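Ticket 1567: arm drifts while recording demonstrations by remote control
Product: Tanow teleop client, simulated kitchen
Opened: February 2026
Status: waiting on reporter

Reported: When I pick up the spoon with the hand controller, the simulated arm keeps creeping after I let go of the clutch button. Demo 8 was spoiled this way. It happens with the Khaemba controller only. Keyboard control is fine.

Tried so far:
Restarted the client. No change.
Recalibrated the controller on a level desk. Drift slower, still there.
Raised the dead zone from 8 to 40. Drift stopped, but small wrist turns no longer register.

Support: The log shows the clutch release arriving late, at line 778. Please install the Brurnum input patch, put the dead zone back to 8 and record one short demo.

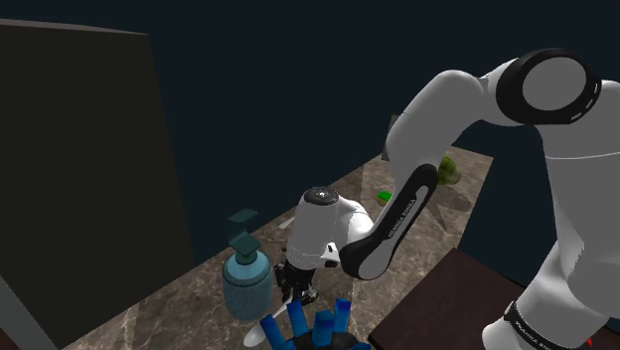
Do I need to delete the demos I recorded before the patch?

Only the ones where the arm moved after the clutch was released. Keep the rest and mark them as pre-patch in the session notes.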